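Talks > Break Rooms and Small Kitchens > Speaker notes

Search talks and handouts

Cups, lids and the ten o'clock line

Good morning, and thank you for coming in from the coffee — I know what I'm competing with. (Wait for the back rows to sit.)

I want to spend my time with you on paper cups. I have been setting up drinks tables for meetings a good long while now, first at Carness and then at Pearce, and if you had told me at the start how much of my working life would go into deciding where the cups live, I would have laughed and gone back to worrying about the urn.

Start with the Carness story. We had 200 people due out of one hall at ten, two urns, plenty of milk, and the cups still in their plastic sleeves under the table. Every guest tore at the sleeve a little more, and by the end we had cups on the carpet and a line out to the elevators. Pause here, somebody always groans in sympathy.

So now I put the cups out first, before the spoons or the sugar or anything else, and I give them a stand of their own. The kind I'm fondest of has a round brown wooden base and a black wire frame, and the cups go in upside down, one over the next. Guests take from the top, their fingers stay on the outside, and you can see from across the room when it's time to refill.
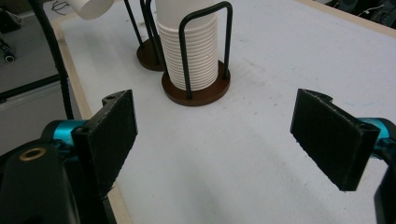 Soledad Xolalpa wrote to me after the spring version of this talk that she prefers the cups right side up, as her guests at Brullo kept flipping them over and setting the rims down on the table while they hunted for a tea bag. I've thought about that a good deal, and I think she has a point for tea. For coffee I'm staying with upside down.

Ordering: a case from Firus is 2,000 cups, and our December meeting went through 448 of them in one day. Mention second cups. People put the first one down, start talking, and never find it again, bless them.

Take questions on lids, then hand over to Cirilo Orozco for the part on urns.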